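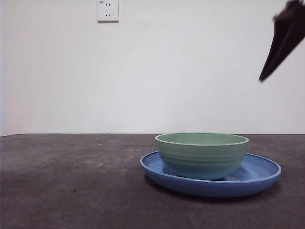 4. Configuración de una sesión pública con turno de preguntas

Este capítulo describe la preparación del sistema Skellov para sesiones en las que uno o varios cargos electos responden a preguntas del público: plenos abiertos, debates de candidatos, audiencias sobre proyectos de ordenanza y actos similares. Se da por hecho que la unidad central, el reloj de sala y los micrófonos de atril ya están instalados según el capítulo 3. Para votaciones nominales, consulte el capítulo 6.

4.1 Funciones de usuario

Cada sesión requiere un operador y un moderador. El operador trabaja desde la consola y controla la cola, los tiempos y el estado de los micrófonos. El moderador dispone del panel de mesa, desde el que puede conceder, prorrogar o retirar la palabra. Las órdenes del moderador tienen prioridad sobre las del operador, salvo el corte general (apartado 4.5).

Nota: una misma persona puede asumir ambas funciones si se activa el modo reducido en Sistema > Usuarios. En ese modo no se registra por separado quién concedió cada prórroga, y algunos reglamentos exigen ese dato en el acta.

4.2 Crear la sesión

1. Inicie la consola y espere a que el indicador de enlace quede fijo en verde.
2. Seleccione Sesión > Nueva.
3. Introduzca el título tal como figura en la convocatoria. El título aparece en el reloj de sala y en el encabezado del registro, y no puede modificarse una vez abierta la sesión.
4. En Tipo, elija Preguntas del público.
5. Añada los participantes de mesa en el orden en que están sentados, de izquierda a derecha vistos desde la sala. El sistema asigna los micrófonos según ese orden.
6. Pulse Guardar. La sesión queda en estado Preparada.

Si el campo Tipo aparece bloqueado, hay otra sesión abierta en la misma unidad central. Ciérrela desde Sesión > Activas antes de continuar.

4.3 Tiempos de intervención

Los valores de fábrica son los siguientes:

Pregunta desde la sala: 60 segundos
Respuesta de la mesa: 120 segundos
Réplica: desactivada
Declaración inicial por participante: 540 segundos

Para modificarlos:

1. Abra Sesión > Tiempos.
2. Seleccione la fila correspondiente e introduzca el valor en segundos.
3. Si el reglamento admite réplica, active la casilla y fije su duración. La réplica se descuenta del tiempo total del bloque, no del tiempo de respuesta.
4. En Fin de turno, elija Aviso o Cierre. Con Aviso, el reloj de sala parpadea y el micrófono sigue abierto. Con Cierre, el micrófono se atenúa de forma gradual al llegar a cero.
5. Pulse Aplicar.

Precaución: el ajuste Cierre afecta por igual a la mesa y al atril de sala. No aplique el cierre a una sola de las partes mediante la mesa de mezclas – el registro no recoge los cortes realizados fuera de la consola y el acta de tiempos dejará de coincidir con la grabación.

El moderador puede conceder hasta dos prórrogas por turno con la tecla + del panel. Para permitir más, cambie el límite en Tiempos > Avanzado.

4.4 Inscripción y cola de preguntas

La cola admite tres procedencias: inscripción previa, inscripción en sala y sorteo.

1. Para cargar las inscripciones previas, seleccione Cola > Importar y elija el archivo CSV. Las columnas obligatorias son nombre, asunto y hora de registro. El archivo no puede superar las 3000 filas.
2. Revise los duplicados que señale la consola. El sistema compara nombre y asunto, de modo que dos personas con el mismo nombre y asuntos distintos no se marcan.
3. Para la inscripción en sala, conecte el terminal de acceso al puerto B y active Cola > Terminal.
4. Si se va a usar el sorteo, ejecútelo antes de abrir la sesión con Cola > Sortear. El número de semilla queda anotado en el registro y permite reproducir el resultado ante una reclamación.
5. Elija el criterio de orden: hora de registro, asunto o alternancia. La alternancia agrupa las preguntas según la posición declarada en el formulario (a favor, en contra, sin posición) y toma una de cada grupo mientras queden inscritos.

Nota: el público ve en el reloj de sala solo el nombre de la persona en uso de la palabra y el de la siguiente. Para mostrar iniciales, active Privacidad > Nombre abreviado. El registro interno conserva siempre el nombre completo.

4.5 Apertura, interrupción y corte general

1. Compruebe con el moderador que el panel de mesa responde. Pulse Prueba en el panel; en la consola debe aparecer «Mesa OK».
2. Pulse Abrir. A partir de este momento, todos los eventos se registran con hora.
3. Para detener el tiempo por aplausos, protestas o problemas de sonido, pulse Pausa. El turno conserva los segundos restantes.
4. Para pasar al siguiente turno sin agotar el actual, pulse Siguiente. La consola pide confirmación si quedan más de diez segundos.
5. Para silenciar todos los micrófonos, mantenga pulsado Corte general durante tres segundos.

Precaución: el corte general no interrumpe la señal de emisión. Si la sesión se retransmite, avise al realizador por el intercomunicador antes de accionarlo.

4.6 Cierre y exportación del registro

1. Pulse Sesión > Cerrar. Las preguntas pendientes pasan a la lista de respuesta por escrito.
2. Seleccione Registro > Exportar y elija PDF o CSV.
3. Firme el archivo con el certificado de la entidad convocante.

El registro permanece en la unidad central hasta que se borra manualmente. La exportación no lo elimina.

Revisión del capítulo: 7 de diciembre de 2025. Redacción: Darcy Tomoana. Revisión técnica: Ashton Lockyer, Kesimura.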